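Caring for Ceramics, Prints and Small Sculpture at Home
Household guidance from the Tidorham Craft and Applied Arts Collection

The Collection receives many inquiries from residents who own handmade work and wish to look after it properly. The following advice is drawn from the practice of our own stores and applies to most pieces kept in an ordinary house or apartment. Objects of high value, or those already damaged, should be shown to a qualified conservator before any cleaning is attempted.

Dusting
Use a soft, dry brush with natural bristles. Wrap the metal band of the brush in cotton tape so that it cannot scratch a glaze. Work from the top of the piece downward and hold it steady with the free hand. Feather dusters are not recommended, as broken quills catch on rough surfaces. Do not dust any piece with flaking paint or lifting gilding.

Washing
Glazed stoneware and porcelain in sound condition may be washed by hand in lukewarm water with a few drops of mild dish soap. Line the sink with a folded towel and turn the faucet to one side. Unglazed earthenware, raku and anything previously repaired should not be put in water. Old adhesives soften without warning – a handle that has held for decades may come away in the sink.

Lifting and moving
Remove rings, bracelets and long necklaces first. Clear the place where the object is to be set down before picking it up. Never lift by a handle, rim, spout or knob. Lids should be taken off and carried separately.
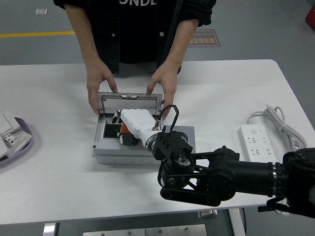
Keep both hands on the piece until it is stable.

Cotton gloves are suitable for bare metal but should not be worn for glazed ware, which slips easily through the fabric. Clean, dry hands are preferable.

Works on paper
Hang prints and drawings away from direct sun, radiators and bathroom walls. A gap behind the frame allows air to move, and small cork pads fixed to the lower corners are sufficient for this purpose. Spray glass cleaner onto the cloth, never onto the glass. Acrylic glazing requires a cleaner made for plastics. Unframed sheets should lie flat in acid-free folders, with no more than 12 to a box.

Storage
Attics and basements are unsuitable for nearly all handmade objects. A closet on an interior wall is a better choice. Wrap ceramics in acid-free tissue and avoid newspaper, as the ink transfers. Bubble wrap may be used for a short journey with the bubbles facing outward – it should be removed on arrival.

Keeping a record
Photograph each piece from the front, the back and underneath, including any maker's mark. Note the dimensions, the place of purchase and any existing chips or cracks. Keep a copy of the record outside the home.

Further help
Krešimir Tomić, Keeper of Ceramics, answers general inquiries at the Bustby Street entrance each Friday. Objects may be brought in for an opinion on care. The Collection does not provide valuations. No sessions are held in December.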